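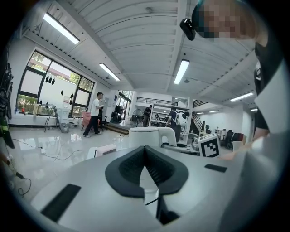 Issue 101, page 2

Home Opinion Letters Local Subscribe

15 Mar 2018
By Elvia Espinoza

Leave the big room alone

Every couple of years somebody with a clipboard looks at a big bright room and sees wasted floor. Ours is next. The Skenwood proposal is to chop it into little offices, carpet the lot, drop the ceiling. 548 square metres of it. I read the thing on the bus and missed my stop.

Start with the floor. White, glossy, throws the ceiling lights back up at you. Yes it shows every scuff. Good. You see the mess, you get the mop. Carpet just keeps it to itself for ten years.

Then the windows. A whole wall, black frames, trees on the other side. Someone has put black teardrop shapes on the glass in little clusters and I'm fond of them, more than I expected to be. Put a corridor along that side, which is the plan, and the trees go to people walking to the photocopier.

And the ceiling! White slats, curved, long tubes of light. Shivam Tyagi wrote in last issue that fluorescents make everyone look crook. Fair enough. Change the tubes then. You don't pull down a ceiling over a colour complaint.

The real argument is about work though. People lean over things in there. They reach across, they spread gear out on a dark tray or a platform and leave it while they go get a cuppa. Try that in an office with a door and one desk. You'd be packing up every arvo and unpacking every morning, and half the job is remembering where you had everyting.

Refugio Ledesma says open rooms are loud. They are. I spent a whole November in one with a bloke who hummed. A couple of thick curtains would of cost us $300 and we never bought them, so that's on us.

Not saying touch nothing. More power points. Somewhere to hang a coat. A bench by the windows, cheap one, for lunch.

But walls, no. Submissions go to Aurelio Magaña at the front desk, handwriting is fine. Mine's already in and it is ruder than this

Last updated 15 hours ago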